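Print this page | E-mail this page

Category: Workplace How-To > Measuring and Calibration

Checking a Bench Scale with Water

Written by Petro Sirko. Last revised 12/05/2025.

A bench scale that has been moved to another room should be checked before it is used again. If certified test weights are not on hand, a measured volume of water gives a usable reference. The method below finds gross errors and drift. It does not replace calibration, and the results should not be entered as calibration data.

The procedure was written for the Gramus bench scale, capacity 3000 g, readability 1 g. Other scales of the same class can be checked the same way.

What you need

- 100 mL graduated cylinder
- Dry container that holds at least 500 mL
- Tap water left in the room overnight
- Thermometer
- Dropper

Setting up

1. Place the scale on a rigid, level surface. Adjust the feet until the bubble is centered.
2. Close nearby vents and doors. Moving air shows up as a wandering last digit.
3. Switch the scale on and leave it for 30 minutes.
4. Confirm that the display returns to zero after you press lightly on the pan and let go.

Low-range check

1. Set the empty container on the pan and press Tare.
2. Fill the cylinder to the 100 mL line. Read the bottom of the curve at eye level and use the dropper for the last milliliter.
3. Pour into the container and let the cylinder drain for ten seconds.
4. Record the reading. At normal room temperature, 100 mL of water weighs slightly less than 100 g. A reading within 2 g passes.

Repeat four more times without taring, recording the running total after each pour. The steps between readings should match. If they shrink as the load grows, the scale is not linear and needs service.

Corner check

Load position matters on a single-cell scale. Use any stable object, such as a capped water bottle, and weigh it at the center of the pan and then near each corner. The exact weight is unimportant. If the center reads 490 g, every corner should read between 488 g and 492 g. Do not use anything that rolls.

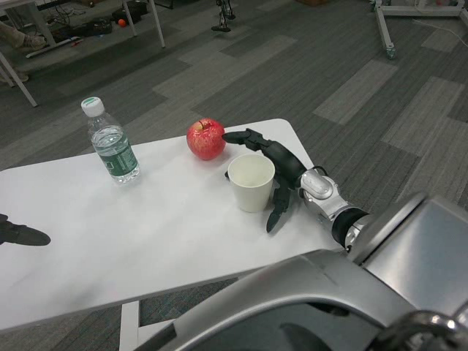

Bottled water, an apple and a paper cup. Use the bottle for the corner check.

Recording results

Write down the date, water temperature, all readings and the name of the person who did the check. Keep the sheet with the scale. If either check fails, level the scale again and repeat once. After a second failure, tag the scale out of use.

Reviewed by Nazmiye Kocabaş

Contact | Copyright Tymoshchuk Technical Pages | Back to top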